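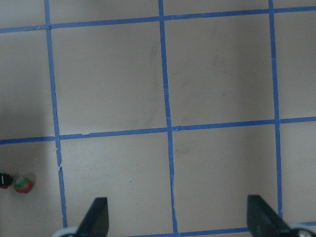
Call for Participants: Household Task Evaluation, Duvow Project

Home | Projects | Openings | Contact

Posted 10/3/26 by Clendo Participant Office

Clendo is seeking 10 paid participants for a study of two-arm robots doing small kitchen chores. The study is part of the Duvow project and takes place at our Damside site. It starts in January and runs for seven weeks. No background in robotics is required for either of the two roles described below.

Purpose of the study

The project asks whether current machines can do ordinary household chores at a level a household would accept. Published success rates are hard to use for this. A run may be scored as a success when the fruit ends up on the plate, even if it took several minutes, arrived bruised, or needed a person to step in. We want scores from people who do these chores at home and who have no stake in the result.

The first task group is sorting and plating fruit. Strawberries are the main test item. They are small, roll easily, and vary in shape, and the leafy cap changes how a finger pad makes contact. Bananas and apples are used for basket tasks, where items touch or cover one another. Later task groups cover cups, cutlery, and folded cloths. 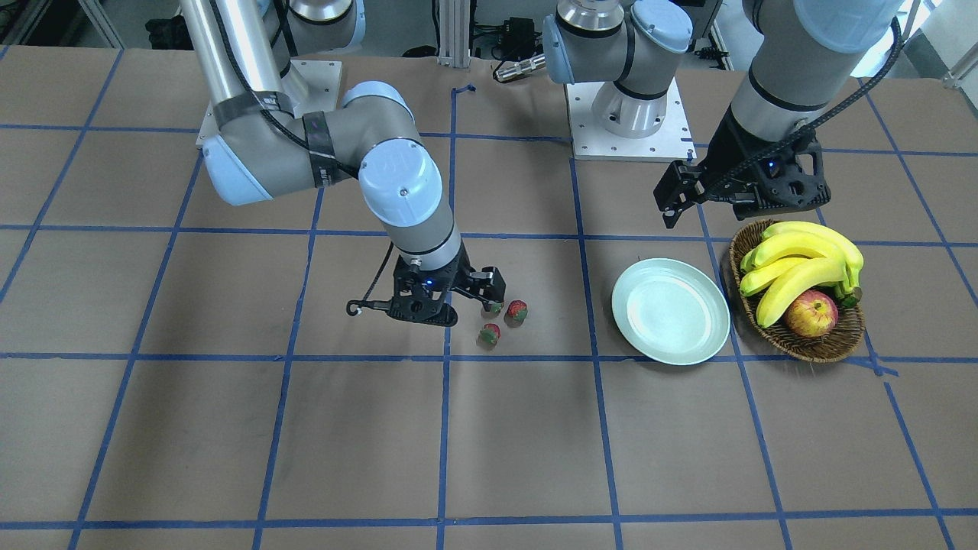

Each run begins from a written layout. Positions are given by grid square, so that the same start can be set up again for a different control method or a different operator. Layouts are graded by difficulty. A single berry in an open square is grade one. Berries in contact with each other, or close to a tape line that confuses the vision system, are graded higher.

In an earlier phase we logged over 700 runs. Single-item pickups from open squares were reliable enough that we no longer study them closely. Clusters were not. The most common faults were closing on two items at once, pushing the target out of reach, and releasing too high above the plate. Speed also remains well below that of a person. We do not consider the chore solved, and participants should not expect a polished demonstration.

Role A: Run Scorer (six openings)

- Watch live and recorded runs and score each one on a fixed form.
- Record grasp, transfer, and release separately.
- Note any contact with items other than the target.
- Mark whether you would accept the result in your own kitchen, yes or no, with one sentence of explanation.

Role B: Table Operator (four openings)

- Set out items according to the layout sheet and confirm positions before each run.
- Start, pause, and stop runs from the pendant after training.
- Perform the same chore by hand at set intervals, to provide a human baseline.
- Replace damaged fruit and worn tape between runs.

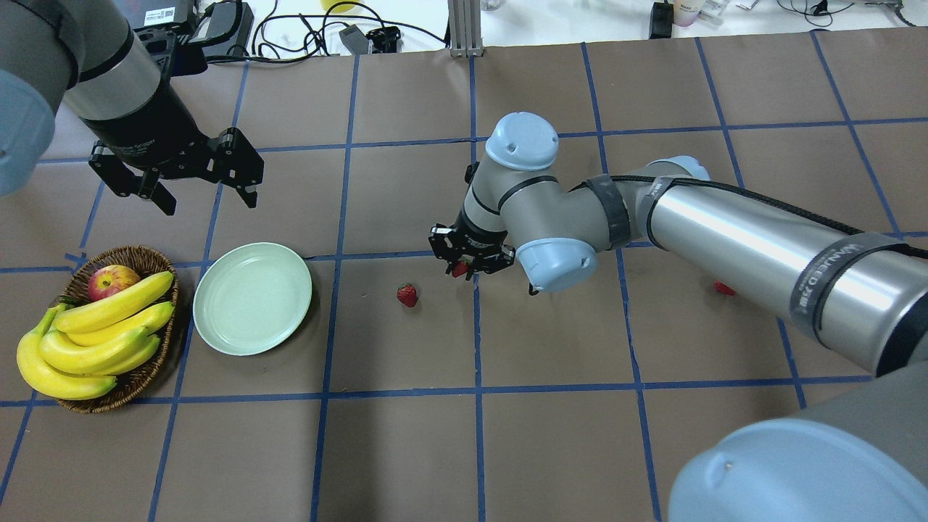
Both roles work in half-day sessions, mornings or afternoons. Scorers attend two sessions per week and operators attend three. Breaks are scheduled. Operators stand for most of a session and must be able to reach across a work table. The arms must be stopped before anyone reaches onto the table. A safety briefing is given on the first day and must be passed before any table work.

Requirements

- Age 18 or over.
- Normal or corrected vision, including the ability to tell red from green.
- Regular experience preparing food at home.
- No current employment with a robot maker or supplier.
- For Role B, no allergy to strawberries, apples, or bananas.

Payment

Operators receive $4000 for the full study, paid in two parts. Scorers are paid per session at the rate listed in the information sheet. Travel within the Damside area is refunded.
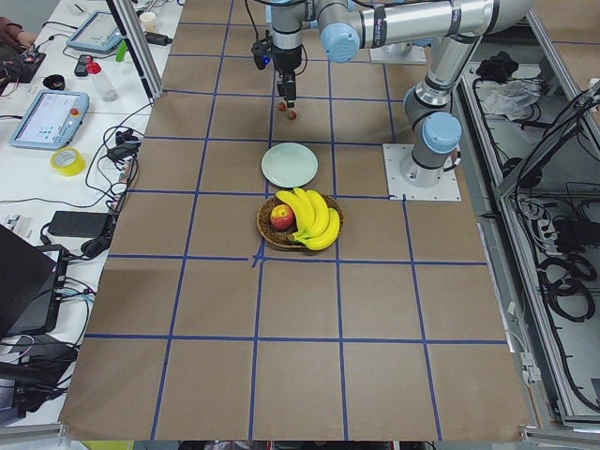
Fruit basket and plate on the taped grid, with the pendants on the side table at left.

How to apply

Request the information sheet and application form from the participant office. State which role you prefer and which half-days you are free. Short-listed applicants will be asked to score three sample runs on site. Interviews are held in the Yoshida Room, ground floor.

Contact | © Clendo | Back to top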